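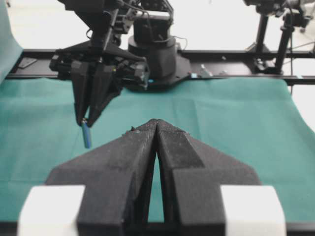 Gear mesh is where most first-time crawler builders lose a weekend. A pinion set too tight eats power and heats the motor, and one set too loose strips the spur on the first hard bind. I rebuilt a Drirnel transmission on my bench in January and went from a 13-tooth pinion to something smaller. Dust and lint settle on everything at that bench, and they settle fastest on greased gears. Wipe the teeth before you set the mesh.

The old paper strip trick still works. Feed it between the gears, press them together, tighten the motor screws and roll the paper back out. It should come out creased and whole.

The Drirnel uses 32 pitch gears, coarse enough to forgive a little error. I ran mine up the rock course at Zenudthorpe for two packs, then pulled the cover and checked again. One motor screw had backed off a quarter turn. Thread lock fixed that.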